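**Emside launches a free settling-in service for families starting nursery or school**

*For release in May*

Parents and carers of children who are starting nursery, pre-school or reception this year can now sign up for First Mornings, a new free service from the family support charity Emside. It opens to families in Galluslow and Omton this month, and we couldn't be more pleased to be able to share it at last, after a long winter of planning, redrafting and a great many pots of tea.

Anyone who has ever peeled a small child off their leg at a classroom door will know how long a first morning can feel. Some children trot in without a backward glance (which can sting a little, if we're being truthful), some cry for ten minutes and then find the sand tray, and some take weeks before they are happy to be left. All of these are perfectly ordinary ways to start, and yet so many of the mums, dads, grandparents and foster carers who ring our helpline are quite sure that theirs is the only child finding it hard.

Last year the Emside helpline took 3047 calls from families, and 1156 of them were to do with starting at a nursery or school. They came in at all hours, with a noticeable bunching up just after 9 in the morning, when people had got back to the car and wanted to hear a friendly voice. We listened to what callers were asking for, and First Mornings is our answer to them.

**What families will receive**

Every family who signs up will be sent a settling-in plan that runs over 12 weeks, beginning well before the first day and carrying on until the new routine has had time to bed in. Each week has a short letter for the grown-ups, a story to read aloud and one small thing to try together at home. The things to try are deliberately modest. One week it might be walking the route to the gate and back again, stopping to say hello to any cats. Another week it is eating lunch out of the new lunchbox at the kitchen table, so that the fiddly catch is an old friend by the time it matters.

There is a good deal in the plan on getting dressed, as this came up on the helpline more than we had expected. Buttons, cuffs, coats and shoes on the wrong feet can turn a cheerful breakfast into a tearful one, and we have tried to be practical. Our letters suggest laying clothes out together the evening before, letting a child do the last button even when you have already done the others, and keeping a spare top in the bag by the door for the porridge that will surely find its way down the first one.

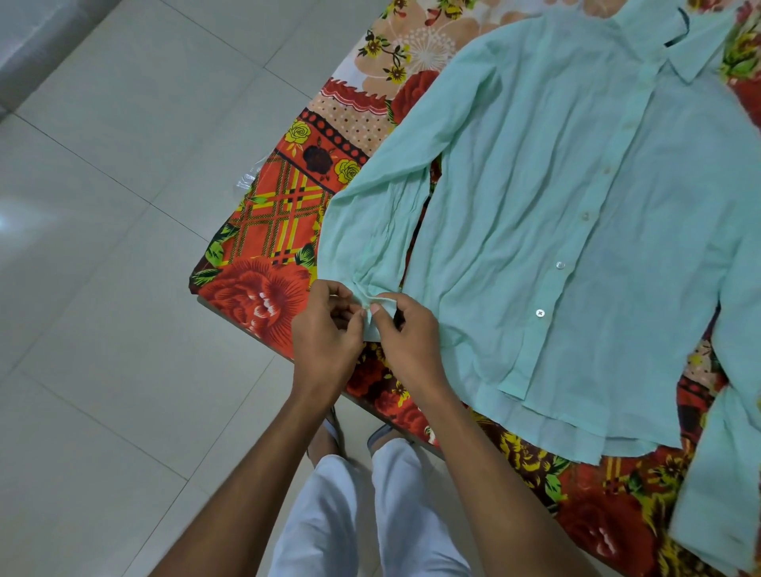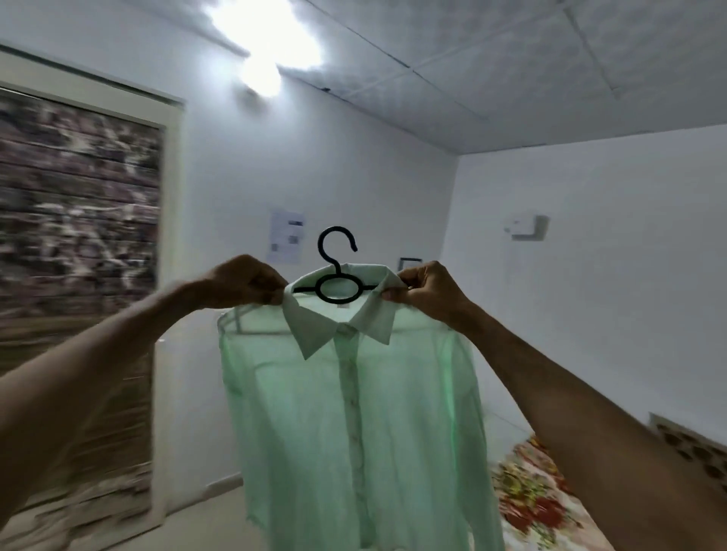

Saying goodbye has two whole weeks to itself. We encourage families to settle on a goodbye that is short, loving and the same each day, whether that is a kiss on the palm, a special wave or a silly word that only the two of you know. We also talk about what to do when it all goes wrong, because there will be mornings when it does, and a wobbly start in the second or third week is very common indeed. The letters for those weeks are the ones we have rewritten most often, and we hope they read like a chat with a kind neighbour.

**Somebody to talk to**

Alongside the letters, each family will be matched with a Carrier. This is our name for the trained parent supporters who will carry a family through those early weeks, with a call once a fortnight at a time that suits. Every Carrier has been through the nursery or school start with a child of their own, and each has completed our listening course before taking a first call. They won't tell anyone how to bring up their children. They will listen, share what they know about local settings, and point families towards further help if there are worries about speech, sleep, toileting or anything else that seems to need a closer look.

Families who would like company in person are warmly invited to the First Mornings drop-ins in Galluslow and Omton, which will run in term time from 9.15 until 11. Little brothers and sisters are welcome, there is a rug with toys for babies, and toast is served until it runs out. You don't need to book, and you don't need to have had a difficult morning to come along! Plenty of people will simply want to sit down for half an hour.

**Working with nurseries and schools**

We have also put together a pack for nursery and reception staff, with a welcome sheet that families can fill in before the first day. It asks about the things that really help a key worker on a busy morning: what the child calls their comforter, which songs they like, who will be collecting them, what they say when they need the toilet. Settings may copy the sheet as often as they wish, and they can ask us for a large-print version or for help with translating it.

**How to sign up**

There are 2000 places on First Mornings in this first year, and we expect them to go to a real mixture of families. The service is open to any parent or carer living in Galluslow or Omton whose child is due to start at a nursery, childminder, pre-school or reception class in the coming school year. There is no charge, no referral is needed, and it makes no difference whether this is your first child or your fifth.

Sign-up forms can be picked up at libraries, health centres and children's centres in both towns, or requested through the Emside helpline. Letters can be sent by post or by email, and families may join part of the way through if their child is starting in January or after Easter. If you fill in a form and then find that your plans have changed, do please let us know so that we can pass your place on to another family.

**About Emside**

Emside is a charity supporting parents and carers of children from birth to the age of seven. We run a telephone helpline, parent groups and home visiting across Galluslow, Omton and the villages in between.

**Notes for editors**

Members of the First Mornings team are available for interview, and journalists are welcome to visit a drop-in by arrangement. We ask that visitors speak to us beforehand so that families can choose whether to take part. Copies of the settling-in plan and the staff pack are available from the Emside press desk.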